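**Domestic Storage and Display – Unit 4 handout: open cube shelving**

Prepared by Mpho Hlongwane, Brirkside campus. Read before the practical. Bring this sheet with you.

### 4.1 Terms

- **Cubby**: one open compartment, bounded by a shelf floor, a shelf above and two dividers.
- **Divider**: a vertical panel inside the unit. It carries load from the shelf above.
- **Side panel**: the outermost vertical panel.
- **Back panel**: closes the rear of a cubby. A thin back panel is not structural unless the maker states otherwise.
- **Tare**: the mass of a container with nothing in it.

### 4.2 Load

Load on a shelf is counted as contents plus container. Students regularly leave out the container, and in last year's reports this was the most common error.

Worked case. A shelf floor is rated by its maker at 10 kg. A basket has a tare of 216 g and holds 1,000 g of fruit. Total for one basket is 1,216 g. Eight baskets come to 9,728 g and are within the rating. Nine come to 10,944 g and are not. The rating assumes an evenly spread load, so stacking all eight at mid-span is also outside it.

Heavy goods go in the lowest row. Check that the unit is fixed to the wall before loading anything above the second row.

### 4.3 Finish and colour

White surfaces show dust, juice and scuffs early. For food storage this is an advantage in inspection and a cost in labour. Wipe with a damp cloth, then a dry one. Pay attention to screw holes and to the joint between shelf and divider, where residue collects.

Small parcels of colour read strongly against a white unit. Place coloured goods last, after the neutral ones, and view the result from the doorway.

### 4.4 Baskets for produce

Perforated baskets let air reach the fruit on all sides. Solid tubs do not, and soft fruit in them should be checked daily. Choose a basket with a handle if it will be carried between rooms.

Handling sequence:

1. Clear the cubbies and wipe them down.
2. Bring the basket to the unit. Do not stand it on the floor.
3. Take out one piece at a time, from the top.
4. Inspect for bruising and set aside anything soft.
5. Set firm pieces on the shelf floor, not touching – a gap of 60 mm is used in this unit.
6. Record the cubby by row and column, counting from the bottom left.

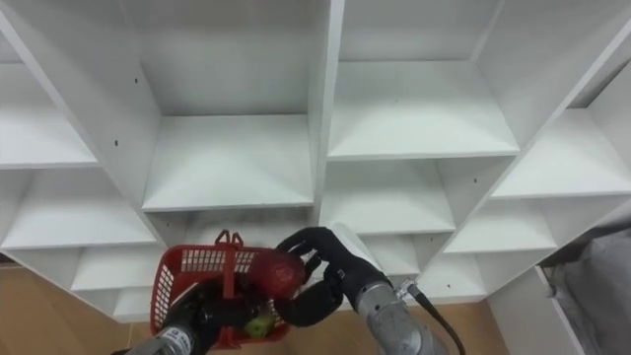
*Fig. 4.1. Red mesh basket with produce at an empty white cubby unit.*

Note the dark screw holes in the dividers in Fig. 4.1. Holes of this kind should be included in the wipe-down at step 1.

### 4.5 Practical

Work in pairs. Each pair is given one basket and one unit. Ottmar Ruppert will hand out scales; return them to him, not to the bench.

Submit:

- tare and gross mass of the basket, in grams
- a sketch of the layout, with row and column numbers
- the calculated load on each shelf used
- a short note on anything set aside at step 4

Reports go to Jana Strobel by September. Late reports are marked out of 60.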